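The subscription arrives by text at six in the morning: one dinner, picked for you, with a list of what to buy. Prernum, the company behind it, says it saves a household hours. The retired school cook I went to see in Favville tried it through June and says she would like to know whose hours.

"I spent 17 minutes looking for fennel," she told me. "I don't even like fennel."

She fed children for most of her working life and has little patience for the idea that people can't decide what to eat. In her view they decide fine. They get home late and the shops are dear, and a text message fixes neither of those things.

I put it to her that 2967 people in the county have signed up, by the company's own count. She asked how many were still cooking from it. I didn't know, and the company hadn't answered when I wrote to ask.
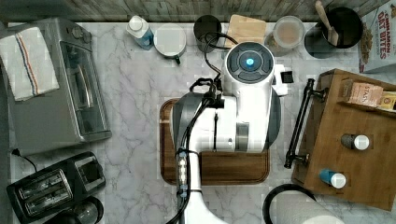
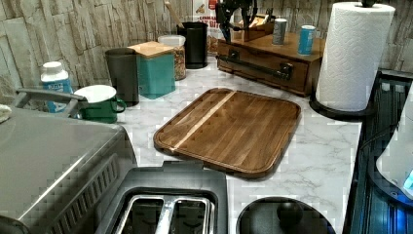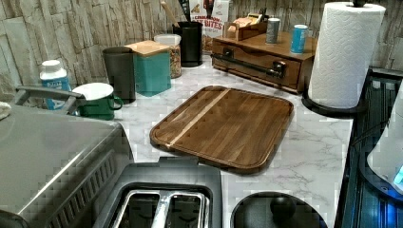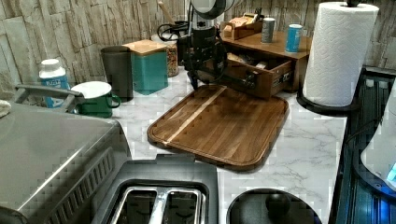 Her own method is dull and she is proud of that. She has six dinners. When she gets sick of one she drops it and learns another, which happens maybe once a year. Beans and rice has never been dropped. The fish pie went when the market at Nokham closed its fish counter.

"They tell you variety is healthy. Well, all right. But I've watched kids send back variety by the tray."

I was less sure. Six dinners sounds thin to me, and I said so. She shrugged and said I was welcome to the fennel.

She does allow that the portions were sensible, and two of the recipes were good enough to copy out. One was a lentil soup, the other a cabbage dish she makes now with half the butter. Did that make it worth the fee? She thought about it longer than I expected.

"No," she said. "The library has soup."

She canceled by phone, after the cancel button sent her back to the sign-up page. The company charged her for July anyway, and she is still waiting on the refund.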